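My Job Has Robots Now!

Hi, I'm Berenice. I work at Fluditz, where we get forks, spoons and pans ready for big parties. I used to sort forks all morning, and boy, did my fingers get tired!

Now we're teaching a robot to do the sorting. A fork is skinny, so it needs a careful pinch, like the two black pads holding this one by its neck.
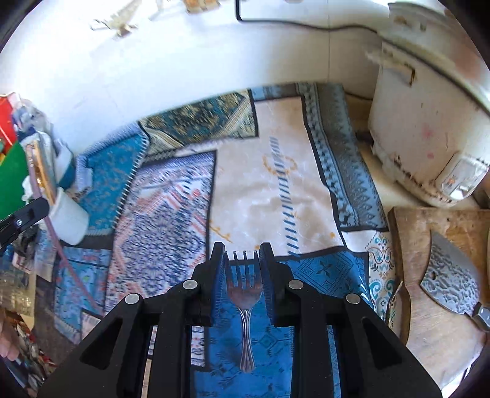 So what do I do all day?

I check the robot's work and help when it gets mixed up (spoons still fool it!). My friend Uriel learned to fix its motors. He likes that more than sorting, but he misses our morning chats, and so do I.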